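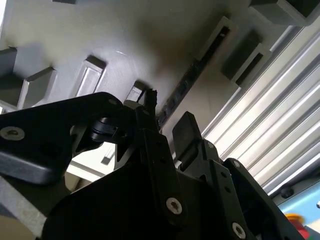

Krum Živković is quoted in the operating notes as having said that the fixture plate should be checked before anyone touches the arm, and most of the cell's upkeep still follows that order.

The Zerngate cell is a robotic workcell for taking apart and refitting desktop computers. It was set up by Wusach in a former parts store at Fungate. A computer tower is laid on its side on a slatted aluminum table, next to a gray 3D-printed plate with raised posts and blocks. The plate was printed in-house and is replaced when a post loosens or cracks.
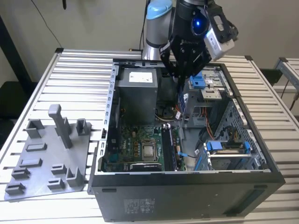
Sharon Lema disagreed with the service interval, writing that 100 hours was too long for the finger screws and that 50 would be safer. The shorter interval was adopted in March. At each service the gripper's hex screws are tightened, the finger pads are wiped - no solvent is used - and the wrist camera is recalibrated.

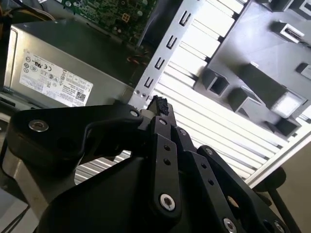
Photo: Nadja Wallner / MacLeod

Connectors are harder on the gripper than flat parts. A multi-pin plug has to be held square to its socket, and play of 2 mm at the fingertips is enough to stop the job. The finger links are changed after 4,000 grips, and the arm is then taught its home position again. 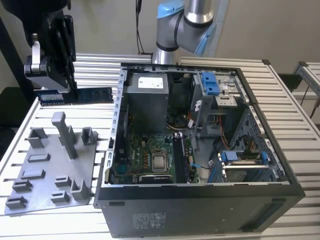 Memory modules are handled at low grip force, which is set separately from the force for plugs. After any change of fingers both settings are entered again by hand and noted in the cell's log.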